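October, kitchen, still in my dressing gown

Well, I've done it, I've sent the thing off. Page 307 came out of the printer at ten to midnight and I sat and looked at it for a bit and then I went and ate toast over the sink. Twelve years of telling people I was "sort of writing something about Dad and the boats" and now it's in an email to Danica Vukadinović at Grenon with a subject line that took me longer than chapter two.

She was lovely about the first draft, I should say that. She rang instead of writing, which frightened me to death, and the first thing she said was that she'd cried on the train at the bit with the overcoat. Then she said the middle was a swamp. She was right! I had 243 pages before anybody so much as left Marstead, and when I read it back all I could hear was me clearing my throat. So out went the great-aunts, out went the history of the harbour wall, out went the whole business with the school play, though I've kept that in a folder because I still think it's funny even if she doesn't. 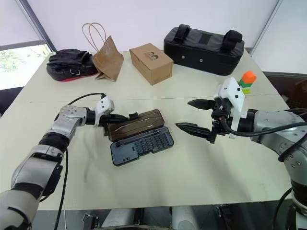
Later, after lunch

Couldn't settle, so I walked down to the library and back. On the way I kept rewriting the last paragraph in my head, and there's nothing whatever I can do about it now, it's gone. I think the trouble is that I ended on Mum at the window and my brother always says she was never at the window, she was in the yard with the washing. We've had this out five times. He was nine and I was thirteen and you'd think I'd have the better memory of it, but he can tell you what was on the line and I can only tell you what the light was like. I put his version in chapter eight, in the end, and mine at the finish, and let them disagree. Danica thought that was the best thing in it. I haven't told him she said so.

Which reminds me, he hasn't read any of it yet. I keep saying "when it's tidy". He asked again on the phone this week and I talked about his boiler for a quarter of an hour instead. What am I frightened of? The bit about the money, mostly. And the hospital, where I don't come out well at all (and I've left it in, I'd like that noted somewhere, even if it's only here).

I'll post him a proper printed copy. He hates reading on a screen and he'll want to write in the margins in that green biro.

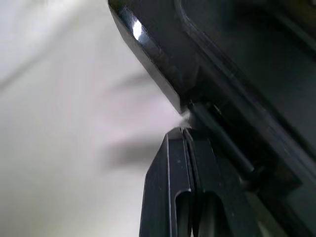

I did have one good piece of news, which was a note from Kastriot Nedeljković at the writing group. He's got his own book coming out with Vendis in the spring, the one about his grandmother's bakery, and he wants me to do a reading with him at the Matić. It's the back room there, with the stairs you have to go down sideways, and it holds as many people as will put up with it. I said yes before I'd thought. Then I thought, and went quite cold, and then I rang him to say yes again so I couldn't wriggle out.

He wants ten minutes from each of us. I've been timing myself in the bathroom with the door shut. The overcoat bit runs long and I can't get past "he'd sewn the button back on with fishing line" without my voice going, so I might do the regatta instead, where there are some laughs. Kastriot says do the overcoat and let it wobble. Easy for him, his is all bread and flirting.

Nearly nine o'clock

Nothing from Danica, and of course there's nothing from Danica, she's had it for less than a day and she's got a job and children. I've checked all the same. I've also found a mistake, naturally. I've got the ferry leaving at half past six on one page and going at seven on another, and both times I'm standing on the quay with a hot pie. I have decided not to write to her about it. I have written it on the back of an envelope and put the envelope in the fruit bowl.

It's odd having the evenings back. I've had Dad for company at this table every night since the clocks went forward, going on at me about knots, and tonight I had the radio on for the first time in ages and didn't know any of the voices. I got his logbook out again just to put it away properly, in the tin with the letters, and ended up reading five pages of wind and tides. He never wrote a word about any of us. There's one day, though, where it just says "Fair. Girl came out with me. Steered." I used it on the very first page, and I'd forgotten how small his writing was.

Bed soon. Must ring my brother tomorrow and ask if he's moved the spare key.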